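Drawer dump, day one

July 2020. Quick one because dinner is on. I finally pulled out the bottom drawer, the one I've been shoving stuff in since we moved to Enley, and tipped the lot on the bed. Figured if it was on the bed I'd have to deal with it before I could sleep. Good plan. Terrible plan.

Two sea sponges. Why two. I remember buying one, in Dundaddale, from a shop that smelled like soap and wet dog. The pink clips I forgot I owned, and I've been using rubber bands on the cereal since December. 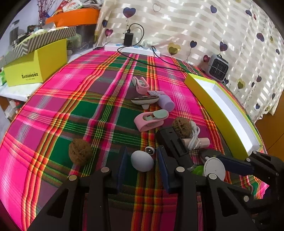
Drawer contents on the plaid sheet. Sponges, clips, a white cable, the egg thing.

So, rules. If I can't say what it's for in 8 seconds it goes in the maybe bag. The egg thing went in the maybe bag. Then came out agian. It's sort of nice to hold?

Sponges to the bathroom, both. Clips to the kitchen. Cable goes in the cable box, which is its own problem and will get its own post, probaly a long one.

Still to do: the shelf. Not tonight. Also need a proper divider for that drawer, the Dastis one looks ok but I haven't measured anything yet.

Ok pasta's boiling over, bye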